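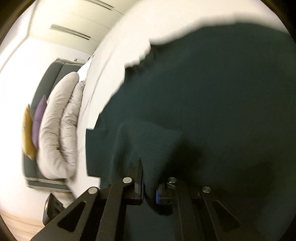

Can I dry the Costello sweater on a hanger?

We ask you not to. Lay it flat on a clean sheet or towel, somewhere out of the sun, and give it a gentle pat into shape while it is still damp. A wet knit is heavy, and on a hanger all that weight goes straight to the shoulders and the sleeves.

Costello Ruffle-Collar Sweater
Item 3670
Color: dark green

The Costello has been with us for a good while now, and it is the sweater people write to us about most often (usually to say that a sister or a daughter has walked off with it, and could they please order a second one). It is a long-sleeved pullover with a short raised collar, and the collar is the reason most people pick it up in the first place. The edge is knitted in a little ruffle, so it goes wavy at the top and frames the neck very nicely without any need for a scarf or a necklace. Everything below it is kept plain, and we like it that way! You can wear it with a skirt, with your good pants, or with the jeans you garden in.

The green is a deep one. In a dim hallway you may take it for black, and by a window it comes up greener, with a touch of teal in it. If you are trying to match it to something you already own, please send for a yarn snippet before you order. We mail them free and are always happy to do it, as no two screens seem to agree on this color.

Fit and sizing

The body is cut straight, with no shaping at the waist, and the sleeves taper down to a plain, square cuff. Most of our customers take their usual size. If you are between two sizes and like to wear a shirt underneath, go up; if you like a sweater close to the body, go down and you will still have room to move your arms. The surest way, and the one we use ourselves, is to take a sweater you already love, spread it out flat on the bed, smooth it with your hands without stretching it, and measure straight across from underarm to underarm. Then look for the nearest number on the size chart.

Do leave the collar alone when you measure for length. Start at the shoulder, right beside the neck, and go down to the hem. 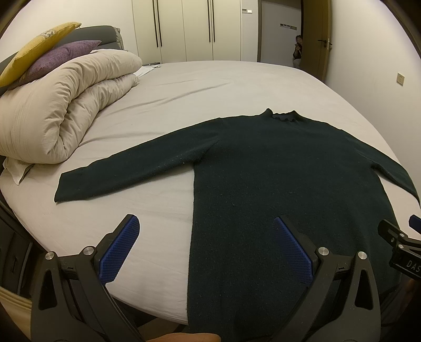
Vandach Knitwear Department, Clatness

Looking after it

Wash the Costello by hand in cool water with a small amount of mild soap, or on the wool cycle if your machine has one you trust. Turn it inside out first. Let it soak for 11 minutes and no longer, then press the water out against the side of the basin. Please don't wring it, however tempting it is. Roll it up in a dry towel, lean on the roll for a bit, and unroll.

Then comes the laying out, and this is the part worth taking your time over. A bed with a sheet you don't mind getting damp gives you plenty of room (put a towel underneath to protect the mattress). Set the body down first with the side edges straight, and bring each sleeve out at an angle. You will very likely find a slanting fold under the arm where the sleeve meets the body. Lift the sleeve a little, ease the fold out with your fingers and set it down again. Leave the ruffle for last and pinch it lightly back into its waves, working from one corner of the collar to the other. It doesn't want ironing, now or ever.

A dark knit will show every bit of lint in the house, particularly after it has been lying on pale bedding. A soft clothes brush takes the specks off once the sweater is fully dry. Brush downward from the shoulders with a light hand. Sticky rollers work too, though we find they rough up the surface if you use them week after week.

For storing, fold the sleeves in across the back, then bring the hem up to the shoulders in one fold, so the collar stays on top with nothing pressing on it. If you stack your sweaters, this one goes at the top of the pile.

The yarn

We knit the Costello in Jileleo, a soft wool blend that we also use for our cardigans. It can pill a little under the arms in the first few wears. Pick the pills off by hand or with a sweater comb, and you should see fewer of them as the season goes on. Each sweater is packed with 2 yards of matching yarn, wound on a card, for mending.

Ordering

Costello sweaters are sent folded flat in tissue. You have 60 days to return or exchange yours, provided it hasn't been washed, and exchanges for size go out free of charge. The next batch in dark green is planned for February, so if your size is showing as sold out, leave your email address on the waiting list and we will write as soon as it is back on the shelf.

Page last updated Jun 26, 2025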